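# Helberg Bench Kit: parts and practice notes

Welcome, and thank you for stopping by! This README goes with the Helberg Bench Kit, which is a practice board and a small pile of real computer parts we put together for people who have never had the lid off a desktop machine and would like to try it somewhere forgiving. It covers what is in the kit, how we like to lay it out, and the order we take people through it. The kit has 14 practice tasks and one session runs 60 minutes, though we have been known to go over when the talk gets good.

## What is in the kit

- one large gray training panel, laid out like a motherboard
- a 3.5-inch hard drive in a blue plastic caddy
- a small square processor and its socket
- memory modules, 5 of them (please count them back in)
- a computer chassis with a carry handle

## Laying it out

Put the panel flat on the rail table, with the chassis on its side next to it. People like to look from one to the other, and it saves a lot of pointing. Leave yourself a bit of room on the drive side so that small screws have somewhere to go that isn't the floor.
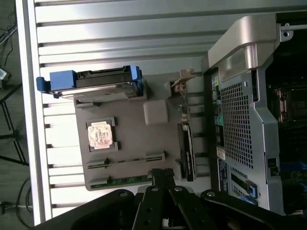
Declan Harawira

The hard drive is where I start everyone, young or old. It sits in its blue caddy near the processor socket, it's a good solid thing to hold, and it gets your hands used to the idea that parts come out and go back. Have a look at the black connector edge before you move on.

After that comes memory. One module stands upright in its slot on the panel, and the two long slots are free for talking about where things go and why they are the length they are. Press evenly from both ends (I say this in my sleep, according to my family) and keep your fingers off the contacts.

The processor we save for last. Lift it straight up by the edges, set it down label side up, and don't slide it.

## Tasks

Task sheets are numbered and live in `tasks/`. The sheets from the Akenstead evenings are in there too, a little coffee-stained in the scans but perfectly readable. Sheet 9 is being rewritten and should be back in November.

## Comments

**Wiremu Prendergast:** Ran this with my Rutherford group and the drive-first order worked a treat. Could sheet 4 have bigger print?

**gimedum_bench:** Is the chassis needed for the first six tasks? We're short on table space.

**Declan Harawira:** Bigger print coming, Wiremu! And no, you can leave the chassis out until sheet 7.

## Related

- Gimedum Cable Sorting Notes
- Rutherford Keyboard Cleaning Guide
- Akenstead Screw Tray Labels

Last updated 08/10/2024 | Contact: Helberg Bench Kit | Back to top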